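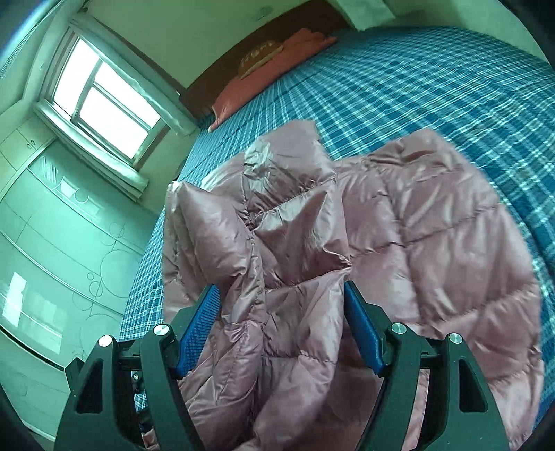 Folding a puffer jacket without the gadgets

Every fall the same advice comes around: vacuum bags, compression cubes, a special roll-and-tuck method that saves half your closet. I have tried most of it and I don't believe the half. My Rimix vacuum bag let air back in within a week, and the coat came out with creases that took days to drop.

What works for me is duller. Spread the jacket flat on the bed, front down, and smooth the sleeves out before you do anything else. Fold each sleeve straight across the back. Bring the sides in, then fold up from the hem in two or three loose turns, pressing the air out with your forearm as you go. The hood goes in last, if there is one.

Shiny fabric slides. The fold will try to open up again, so put it straight into a pillowcase — a cotton one, not plastic.

About tennis balls in the dryer: fine for down, on low, for 30 minutes at a time. For polyester fill I have never seen much difference, whatever the label on the Estance dryer balls promises. Shaking it hard by the hem does as well and costs nothing.

Don't stack anything heavy on top. And check the pockets. I stored a lip balm in mine from March to October, and the lining still shows it.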